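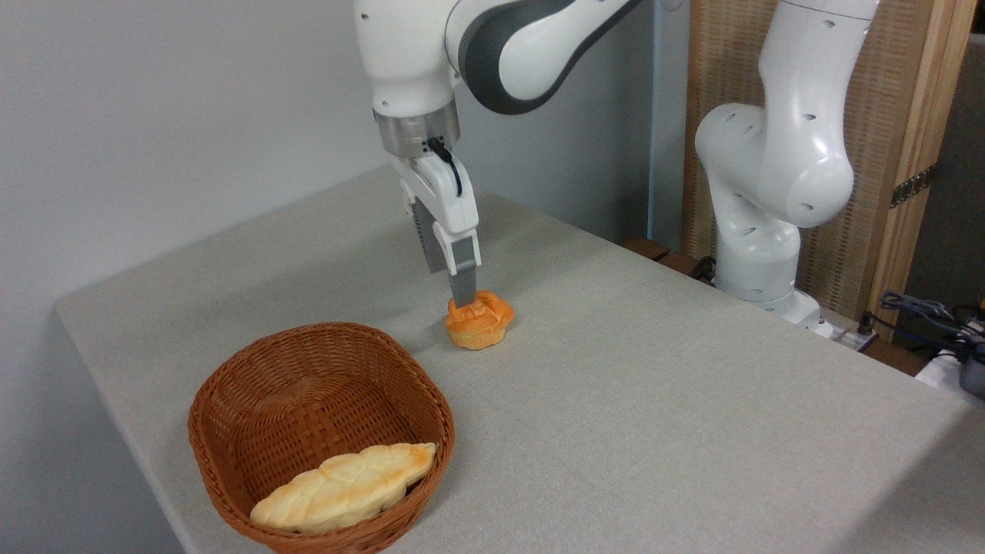
Bread table, October, mid-morning. Orange bun in the middle, braided loaf in the wicker basket.

Carried on with the basket layout for the Praline order. The Lallavow sheet wants a mixed basket that still shows each shape from the front, so the braid goes in first, on a diagonal near the rim, with the round pieces behind it. Tried the braid flat along the back yesterday and the rim hid most of it.

The gray top is fine for this. Crust color reads well against it, better than on the bench by the window, where everything went yellow after lunch.

Weights for the sheet: braid 400 g, small bun 200 g. A second braid came out at 267 g and looks thin next to the first - keep it out of the set and use it for the slicing test.

The orange bun has a crinkled top and a base that spreads a little. I like the top. The base will take up more room in the basket than the drawing allows, so the plan of 4 to a basket may have to change. Ask Carrilho if they can send the same basket one size up.

To do:
- line the basket with paper and check the rim height again
- brush crumbs out of the weave before the next layout
- Jistel labels, short version, still not printed
- try the bun at the left end of the braid, where the loaf sits lower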